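# The Post Table

Agnes Lie had left the table the way she always did in July, with the dropper bottle standing up and everything else lying down.

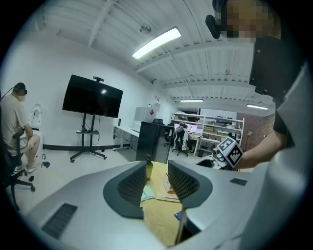
## Four o'clock

Abimbola Isah started with the brown envelopes. The one he wanted would have a Prindham postmark, and his aunt's house depended on it, or at least the 400 she still owed on it did.

"It isn't there," Agnes said from the doorway. "I looked."

"Did you look under the blue sheet?"

"That's the rota."

He lifted it anyway. Bare wood. He put it back down flat and picked up the small blue card instead. It was for the library in Westerberg, and he had been paying for a lost one since spring.

"Where was this?"

"In the bottle box," she said. "With the drops."

He put the card in his shirt pocket. Then he went through the envelopes again, slower, and opened the ones he had skipped because they were addressed to her. She let him. The third one had his aunt's name on the letter inside, folded twice, with a check for 200 pinned to it.

"That's half," Agnes said.

"It's half," he said.

He moved the bottle to the windowsill – she would want it before bed – and sat down to write back to Prindham. Agnes went to find him a stamp.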